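Home About Archive Contact

Why I said yes to the survey work

Last year in April my friend Oanh Phùng sent me a message with one question: "Do you still speak to people on the phone without being afraid?" I laughed, and then I called her back. She was working for a small project named Clarkum, which collects answers from Vietnamese American families about voting, language help and public services in our county. They needed interviewers who can speak both languages. I have an accent in English, and after so many years here I have a small accent in Vietnamese too, so I thought I am maybe the worst candidate. Oanh said this was exactly what they wanted. I am still not sure if it was a compliment.

I want to write down what I learned before I forget it. My part finished on 6th June and the report is with the editors now.
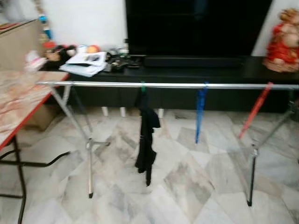
What the work looks like

I had a list of 106 households. Many numbers did not work, and many people hung up before I finished to say my name. I do not blame them, because I also hang up on strangers. The interview was planned for a short time, but the older people do not give short answers. One lady told me the whole story of her citizenship test before we arrived at the second question. I let her talk. My supervisor, Hòa Dương, listened to the recording later and told me I should be more strict with the time. He was right, but her answer about ballots was the best one I collected, and it came in the middle of the story about the test.

We worked from home with a headset and a program that showed the questions one by one. If you skipped a question by mistake, you had to call the person again. I did this three times in the first week and then never again, because it is very embarrassing to call an old man and say, "Excuse me, uncle, I forgot to ask your age."

The problem of the boxes

In the survey, and in most official papers, a person is put in a box. "Asian" is a very big box. My neighbor from Hầu village and a software engineer from another country can be together in it, and then somebody makes an average and says this group is doing fine. I knew this already in a general way. But it is different when you hear it in voices. Some people on my list own two shops. Some could not read the letter about their health insurance in any language.

Thư Ung, who wrote most of our questions, fought for one extra line where people could describe themselves with their own words. The first version of the form from Mesteck, the company which made the software, had no space for this. She sent them five emails. In the end the line was added, and I was happy to read it aloud each time. People answered slowly. One man said only "tired," and I typed it, because it was his own word.

About translation

The English question was: "How likely are you to vote in the next local election?" It sounds easy. In the first Vietnamese version, the word for "likely" sounded almost like asking if the person is capable to vote, and several people were offended. We discussed it for a full evening on a video call. Chiến Từ wanted a very formal sentence – he used to be a teacher – and I wanted something my aunt would say. We found a sentence between the two, and after that I heard much less silence on the line.
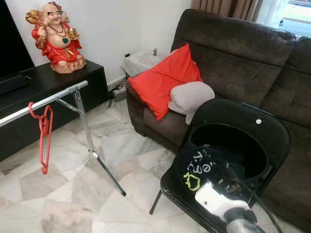 Another word which gave us trouble was "county." Many people know the city, they know the state, and the thing between them is like fog. When I asked if they trusted the county government, they asked me who that is. So we added a short explanation about the office in Rirley where you register to vote and where the ballots are counted. I think this small confusion is a result by itself, and I hope the report gives it more than one line.

What I would change

I would start the calls after dinner and not before. I would pay the interviewers for the calls where nobody answers, because waiting is also work. And I would send a letter in Vietnamese to each home first. Hằng Đoàn, who did the same job in the north part of the county, asked for this from the beginning. When the letters finally went out for her last six addresses, four families picked up the phone and already knew her name.

The report should be public later this summer, in both languages, and I will put the link on this blog when I have it. If you were one of the people who talked with me, thank you for your patience with my questions. If you were one who hung up, the second round will start after the holidays, and it is possible that I will call you again.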